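From: Torben Hollmann
To: Puludard Lakes list
Date: Mar 24, 2020
Subject: Re: Snapping turtles and the Flondik Bay beach closure

I read the notice twice and I'm still not persuaded that anybody knows what bit the two swimmers at Flondik Bay. I've quoted Meinrad's message in part so people can see what I'm answering.

Meinrad Camenzind wrote:
> The ministry contractor (Oberholzer) has finished its review and the
> finding is that both bites are "consistent with" a large adult snapping
> turtle. They will be live trapping along the swimming area once the ice
> is off, and anything over 13 kg gets moved to the marsh at the north end.
> The beach stays closed until they are satisfied. I know some of you
> are fond of the turtles but a child needed stitches last summer and I
> would sooner be moving turtles than explaining a second one to her
> parents. Baited hoop nets, checked twice a day, nothing is harmed.
> Please keep dogs and canoes away from the floats.

Nobody wants a kid hurt, me included. But "consistent with" is doing a lot of work in that first sentence. A pike is consistent with a cut foot. So is the old boat rail that runs out from the launch, which the township has been promising to pull since before I bought my place. The report has no measurements of the wounds in it, or none in the version that was sent around. If there's a longer version I'd like to read it.

I've swum off that beach for years and the snappers I've met in the water have all gone the other way as fast as they could manage. On land is another matter. Pick one up by the shell in nesting season and you'll get what you deserve. A big one coming up under a swimmer, twice in one month, at the busiest end of the bay, is something I'd want better evidence for.

Then there's the weight limit. Where did 13 kg come from? A turtle that size is an old animal, quite possibly a breeding female, and they take a very long time to replace. You can take out 3 of them and not notice anything for years, and then wonder where the small ones went. I don't see that anyone at Oberholzer has asked how many big ones the bay has to begin with.

Moving them may not even do what it's meant to. The marsh is a short trip for an animal that knows where it lives. The Vorkon Creek people tried this with one big male a while back and he was on the same log before the end of the season, or one exactly like him was. They hadn't marked him – so who can say. If we're going to do this, at least notch the shells or tag them, otherwise we'll be arguing about the same turtle next year.

And the money. The trapping is down for $2,000 out of the lake fund, which I'm told covers the nets and the checking but nothing afterward. For a good deal less we could rope off the weedy corner by the culvert, stop people cleaning fish off the dock (I have asked, politely, more than once) and put up a sign. Fish guts in the shallows will bring in every snapper on that side of the lake. I'd have thought that was the first place to look, and it isn't mentioned anywhere.
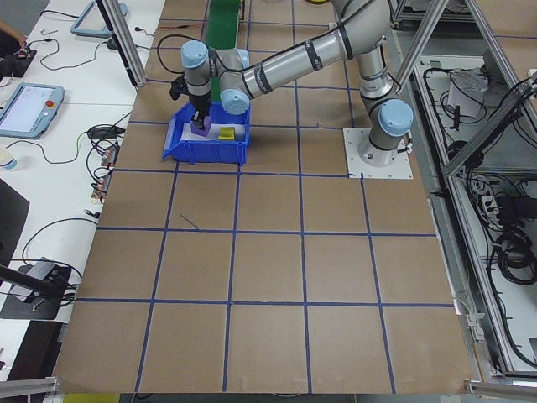
Will the beach be open in time for the long weekend? Only if the trapping is finished and Oberholzer signs off, and the notice gives no date for either.

It does give a 90 day limit on the trapping permit, which could carry us well past the start of the swimming season if they wait for the ice to go before they start the clock. Meinrad, can you find out which day it counts from? It makes a difference to those of us who rent out a cabin.

I'm also asking for the trap log to be posted here as it comes in. Date, net, species, weight, where it was let go. If they pull in a string of enormous turtles right beside the swimming floats I'll say so and eat my words on this list. If they get painted turtles and a few bullheads, I'd like the beach opened and that boat rail looked at by somebody with a mask and a good light.

One correction to my own message from last week: the culvert is on the east side, as several of you wrote to tell me.

Torben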